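On January 6, 2019 the Tronisar list wrote:
> Do we really need a rule for the start pose? Ours drifts a bit.

I'd say yes, please! At Presedwood we start every run hands open and empty, clear of the worktop, and hold for 2 seconds before anything moves. Saved us loads of re-runs in December.
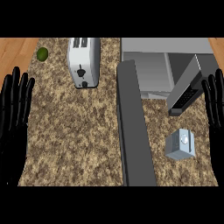 Should an appliance door left open count as a fault at the start? Only if the task sheet says it should be shut, otherwise log it and carry on.

Coughlan want 30 runs per task, I'd settle for five (grumble away!).

Gastenent end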